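Home Kitchen Storage Cleaning Workshop

2 min read

Pot lids drive me up the wall. I love a glass one (I like to see my soup!), but that black band around the edge holds on to grease like you wouldn't believe, and for years I just wiped the top and called it clean.
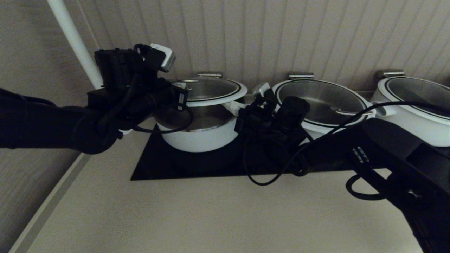 White pots, lids on, lined up along the counter.

So now I do lids before pots, every time. Warm water, a squirt of dish soap and an old soft toothbrush run right around the band, both sides. Then the little metal mount where the handle meets the glass – that's where the brown gunk lives, and the toothbrush gets in there too.
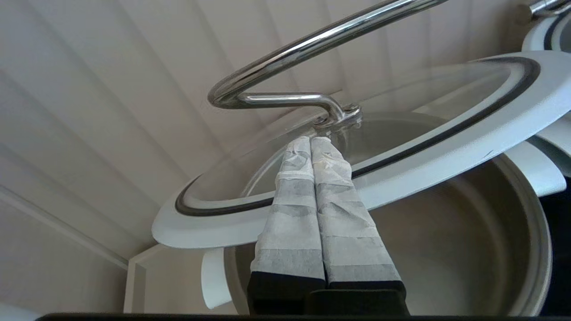 Dry it with a thin cotton towel, and tip the lid while you do it so any trapped water runs out. My neighbor Osvaldo Galli swears by a hair dryer on cool. I tried it once and felt silly, but the band did dry faster! 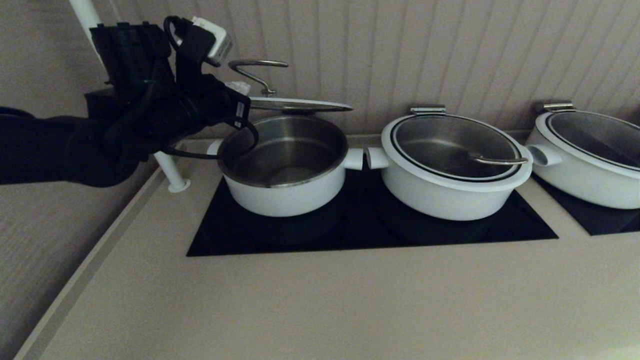
While you've got the towel out, check the handle for wobble. Mine had been loose since February and all it needed was half a turn with a screwdriver. Go easy there – too tight and you can crack the glass (ask me about my old Pudska saucepan).

Pots next. Baking soda paste on the steel inside, leave it while you make coffee, then rinse. I skip scouring pads on the white outside.
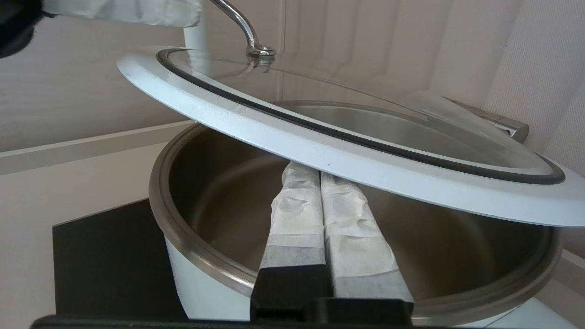 Glass lid with a white rim and a thin black band, tipped over its pot.

Put lids back only once both halves are bone dry, or you'll get that stale cupboard smell.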